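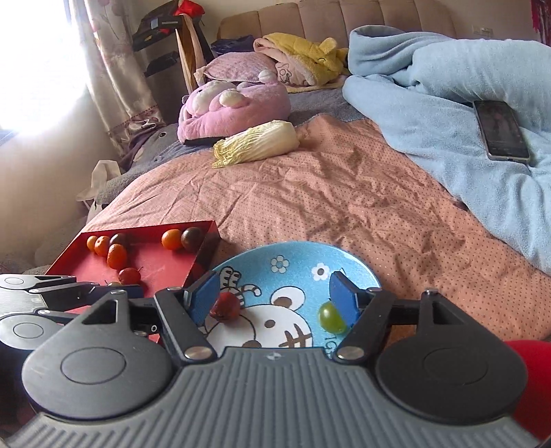
Ticket 142 - Printed animal on children's plate fading
Product: Flatham children's plate, round, light blue
Opened by: Fouzia Rind
Assigned to: Omid Kazemi
Status: Closed

Fouzia Rind, 9:40 am
I bought two of the blue plates with the white animal on them in January. One is fine. On the other one the brown lines have gone pale, mostly on the cheek stripes, and there is a dull patch on the rim that feels rough. We only use them for fruit and crackers. My son eats his snack on the bed most afternoons so the plate never gets anything hot on it. Is the print coming off into the food? I have stopped using the pale one until I hear back.

Omid Kazemi, 10:15 am
Thanks for writing in. A few questions first. How do you wash the plates, and do both get washed the same way? Is there a number on the underside? Can you feel the edge of the print with a fingernail?

Fouzia Rind, 1:05 pm
The good one is washed by hand. The pale one stays at my mother's and she puts it in the dishwasher, bottom rack, on the pots cycle. Number underneath is 16 on both. I can't feel an edge anywhere on the print. The rough patch is only on the rim.

Omid Kazemi, 2:30 pm
Batch 16 is hand wash, or top rack at 40 degrees C at most. The pots cycle runs a lot hotter than that. The print on this batch is under a clear layer, so if there is no edge to feel, the color has most likely dulled from heat and has not lifted. The rim is a separate matter. Please try this:

1. Soak the plate in warm water with a little dish soap for roughly ten minutes.
2. Wipe the rim with a soft cloth. No scouring pad.
3. Dry it and run a finger along the patch.

If the patch is gone, it was detergent residue or hard water. If it is still rough, stop using the plate and tell me.

Fouzia Rind, 5:50 pm
Did the soak. Rim is smooth now, no rough patch. The stripes are still pale. One more thing - does dark fruit stain these? He mostly has grapes and small oranges, but sometimes plums.

Omid Kazemi, 6:10 pm
Plum skin can leave a faint mark if it sits overnight. Rinse the plate the same day and it should be fine. Baking soda and water on a cloth takes off most of what is left. The pale stripes will not come back, but the plate is okay to use. I can send a replacement if you want one.

Fouzia Rind, 6:25 pm
No need, he doesn't care about the stripes. I will tell my mother about the top rack.

Closed by Omid Kazemi. Cause: wash temperature, plus residue on rim. No replacement sent. Passed to Bahman Zarei - care label on batch 16 is small and on the underside only, second ticket on this.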